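6 min read

The fault came up as code 391, and the first time it happened Darlene Landry cleared it without getting out of her chair.

She was on the late shift at Plandamar, which meant two arms, one table and a list of tasks that Régis Fleury sent down before he went home. That week the list was dishes. The right arm was to pick up a bowl, lift it, move it to the other side of the table and set it down. The operator watched and pressed a key if it went badly. By seven in the evening she had pressed the key four times, and none of those were for the fault. They were for ordinary clumsiness.

Code 391 meant the gripper had reported a width that did not match what the motor had been told to do. The manual gave it half a line. "Re-home the gripper and resume." So she re-homed it and resumed.

It came back at run 2108.

This time she got up. The fingers were shut and the arm was standing still over the table. She checked the cable at the wrist, then the screws. She wrote the run number on the pad by the keyboard, because Suqin Luo had asked everybody to write things down and Darlene was the one who did.

She called Suqin at home.

"Is it holding anything?" Suqin said.

"No."

"What does it say it's holding?"

Darlene looked at the screen. "It says it's open."

There was a pause on the line, and some kitchen noise. "Open how far?"

"All the way."

"Don't put your hand in there," Suqin said.

Darlene had not been going to. Then she thought about it and was less sure. An hour before, she had reached in to straighten a bowl with the arm paused and the screen telling her the gripper was open and idle. She hadn't looked at the fingers. She had looked at the screen, because the screen was what she had been trained to look at.

She opened the wrist camera on the big monitor and saved a still.

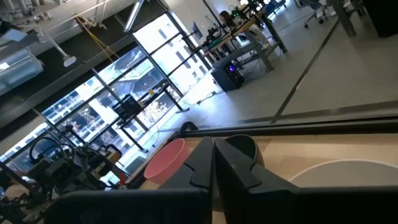
The wrist view, fingers together, the pink bowl just past them.

"I'm sending you something," she said.

Suqin took a minute with it. "Okay," she said. "So it thinks it's open, and if the next step is to close, it'll push against itself until something gives. And if the next step is to open –"

"It won't move. It's already there."

"Right. So it goes down closed, on top of whatever's under it."

"A bowl," Darlene said.

"Tonight, a bowl. Hit the stop and go home. Leave the power on so we keep the log."

Darlene hit the stop. She put a strip of tape across the key and wrote her name on it with the time. Then she sat down again, because she wanted to see the log for herself.

It took her a while to find the place. Every run wrote two numbers for the gripper, one from the motor and one from the small sensor in the finger mount. For the first 200 runs of the week the two agreed. After that they began to drift, a little at a time, and the software settled the difference by believing the sensor. Someone had told it to do that. The note beside the setting said "temporary, BF," and it was from August.

BF was Benoît Fleury, who was Régis's brother and had left in the spring after that to work for Brunet. The sensors came from Brunet too, but that was from before.

In the morning Régis read the log standing up, with his coat on. He was not a man who raised his voice. He asked Darlene what time she had put her hand in.

"Just after six."

"And it was paused."

"It was paused. It was also closed, and it said it was open. I'd have believed it either way."

He scrolled down. "Did it move?"

"No."

"All right." He took off his coat. "We swap the mount, we take out Benoît's line, and if the two numbers disagree it stops. It doesn't choose."

"It'll stop a lot," Suqin said from the other bench.

"Then it stops a lot."

Margaux Aubert came over from the Lirthorpe office before lunch with the incident form. She had a box for injuries and a box for damage, and both were empty. She asked if there was a near miss.

Régis looked at Darlene.

"Yes," Darlene said, and told her, and Margaux wrote it in the space at the bottom. She ran out of lines and turned the page over.

The new mount went on that afternoon. The arm stopped eleven times before dinner, and each time Darlene got up, walked around to where she could see the fingers, and looked at them before she touched a key.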